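Open Day at Drunus, or How I Spent My Afternoon Watching a Block

Print this post | E-mail this post

My neighbor got me a spot at the Drunus open day in May, on the grounds that I complain about technology and should see some first. I took the bus out, signed in as visitor 202, and got a sticker with my name spelled wrong.

The first stop was a talk by Kastriot Vasić, who runs the lab and had 30 slides for a 27-minute slot. You can do that math. I remember a chart, a second chart, and a man behind me opening a granola bar for what felt like a full semester.

Then they let us in to see the arm. I had pictured something out of a car factory, sparks and all. The table had a white cloth on it, like a restaurant that has run out of forks.

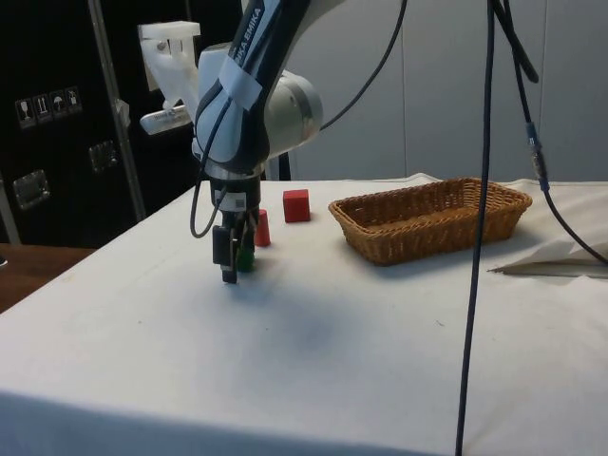

Going in for the green block. The basket was still empty at this point, and so was my stomach.

The job was to put toys in a basket. My niece does this daily, under protest. Snežana Vukčević, who was at the keyboard, told us the hard part is getting the fingers in the right place before they close, and that a block is friendlier than a cup because its sides are straight. She said "friendlier" with a straight face and I liked her for it.

I stayed for 4 rounds. Somewhere in the second one I caught myself leaning to the left to help, the way you do at a bowling alley. So did the granola bar man. We did not discuss it.

Coffee afterward was in the hallway, and it was bad. I'd go again.

Last updated: May, 9:40 p.m.

Comments

moderately_annoyed: Does it do socks? Asking for a household.

Petra L.: I was in the group after yours and we got the same slides, only faster.

Gus: You left out the parking. The parking was a crime.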